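About us

Hi! I'm Valentyna Onyshchenko, and I run Nesstead together with Pao-chu Huang. We test grippers, arms, wrist cameras and controllers for people who are about to buy them, or who already bought them and now have questions (we get a lot of those).

I came to this from the buying side. I was at Brusley, packing orders, and we'd picked an arm off a spec sheet. Lovely arm. The fingers that came with it couldn't get hold of half our boxes, and I spent most of a winter gluing bits of rubber to them. Pao-chu was the support engineer on the other end of the phone. We talked so often that we started comparing notes on other people's fingers too, and one September we rented a unit in Lonstead and moved the notes into it.

There are 3 arms here now and a wall of grippers, and we swap them around constantly. Want to know how the same fingers behave on a cheaper arm? Or whether a new controller makes your old gripper less jumpy near contact? That's the kind of thing we love, and we'll happily argue about it over lunch.

How we work is pretty plain. You send us the job and we set up something close to it. Each gripper gets 100 tries per task, with the start position moved a little every time, and you get all the video back, fumbles included. A basic comparison is $449. If it's a long wear test we go to 2,000 cycles and quote you separately, mostly so Pao-chu can plan the nights.

We don't sell hardware and we don't take a cut from anyone who does. Chuang lends us controllers now and then, and those go back when the test is over. If something they lent us did badly, the report says so!

A lot of our favorite tests use ordinary household stuff. Drawers are great for this. A bar handle gives the fingers something to close on, while a finger hole asks for a whole different approach, and the wrist camera has to keep both the handle and the fingertips in view on the way in.
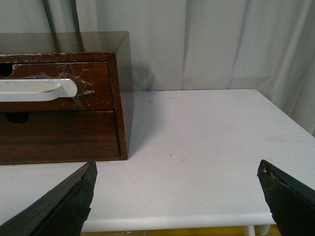 Wrist camera view of the two-drawer cabinet, fingers open.

If you're stuck between two grippers, write to us before you order. Tell us what you're picking up, how heavy it is and what arm you have, and add a phone picture if you can. Pao-chu answers the technical mail, usually before 9 a.m., and I answer everything else, usually later than that.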